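제4장 투명 수납 용기의 형상과 취급

4.1 이 장의 범위

앞 장에서는 불투명한 골판지 상자와 사출 성형 바구니를 다루었다. 이 장에서는 상부가 개방된 투명 플라스틱 용기를 대상으로 치수 표기, 벽면과 모서리의 식별, 작업대 위 배치, 양측 파지의 순서를 다룬다. 용기의 강도 계산은 제7장으로 미룬다.

투명 용기의 특성은 두 가지 면에서 불투명 용기와 구별된다. 첫째, 벽면을 통하여 바닥판과 배경이 그대로 보이므로 외곽의 판별은 모서리의 반사선에 의존한다. 둘째, 내부의 단이나 턱이 외부에서 보이므로 외곽선과 내부선을 혼동하기 쉽다. 백색 바닥판 위에서는 용기의 면이 바닥과 같은 색으로 보이며, 림과 모서리만 가는 선으로 남는다.

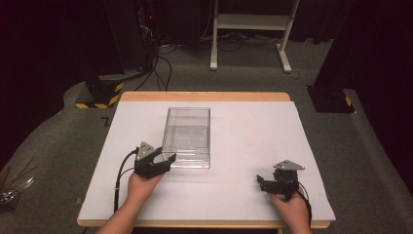 Panagiotou는 이 대목에서 백색 바닥판이 초심자에게 불리하다는 의견을 보내왔다. 짙은 회색 판을 먼저 쓰고, 모서리 판별이 익숙해진 다음 백색 판으로 넘어가는 편이 낫다는 것이다. 본서는 초판의 순서를 유지하되, 연습문제 4.3에 회색 판 조건을 추가하였다.

4.2 치수와 기준면

용기의 치수는 길이, 폭, 높이의 순으로 적고 단위는 mm로 한다. 길이는 장축 방향의 외측 치수이다. 단이 있는 용기는 단의 높이를 바닥 외면으로부터 재어 따로 적는다. 본 장의 계산에 쓰는 기준 용기 Nerden형은 길이 405, 단 높이 74이며, 이를 올려놓는 작업대의 높이는 780으로 한다.

기준면은 바닥 외면, 기준 모서리는 작업자에게 가장 가까운 수직 모서리로 정한다. 림은 하중을 받으면 벌어지므로 기준으로 삼지 않는다. 용기가 작업대 변에 대하여 비스듬히 놓인 경우에도 기준 모서리의 정의는 바뀌지 않는다.

4.3 배치와 양측 접근

용기는 바닥판의 중앙부에 두고, 작업대 앞변과의 사이에 양손이 들어갈 공간을 남긴다. 접근은 좌우에서 동시에 하며, 양쪽 집게 끝의 높이를 맞춘 뒤 간격을 좁힌다. 한쪽이 먼저 닿으면 용기는 반대쪽으로 미끄러지거나 기준 모서리를 중심으로 회전한다. 회전이 20도를 넘으면 파지를 중단하고 배치부터 다시 한다.
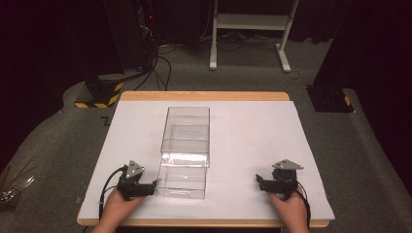 그림 4.2 백색 바닥판 위의 투명 용기와 좌우의 집게

단이 있는 용기에서는 접촉 높이를 단의 위 또는 아래 가운데 하나로 통일한다. 단에 걸쳐 잡으면 접촉면이 둘로 나뉘고 압력이 한 선에 집중된다.

4.4 모서리에서의 접촉

벽면 중앙은 휨이 가장 크고 모서리는 가장 작다. 따라서 얇은 벽의 용기를 옮길 때에는 모서리 부근을 잡는 방식이 쓰인다. 이때 두 접촉면은 모서리를 사이에 두고 마주 보아야 하며, 모서리의 이등분선이 두 접촉면의 중간을 지나도록 맞춘다. 접촉면의 재질은 용기 표면보다 무른 것을 택한다. 단단한 면으로 잡으면 투명 벽에 긁힘이 남고, 긁힘은 이후의 판별에서 모서리선으로 오인된다.

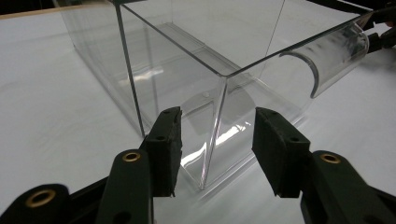
Ero의 검토 의견은 이와 조금 다르다. 모서리 파지는 빈 용기에 한하여 권할 만하고, 내용물이 든 용기는 바닥을 받쳐야 한다고 하였다. 본서도 적재 상태의 용기에 대해서는 이 의견을 따르며, 바닥 지지의 방법은 4.6절에서 설명한다.

4.5 용어

림: 개구부를 두르는 상단 가장자리.
단: 벽면 또는 내부에 수평으로 형성된 턱.
기준 모서리: 작업자에게 가장 가까운 수직 모서리.
정렬 오차: 모서리 이등분선과 두 접촉면 중심선 사이의 각.

정렬 오차의 측정에는 Statix 각도판을 쓰며, 사용법은 부록 나에 실었다.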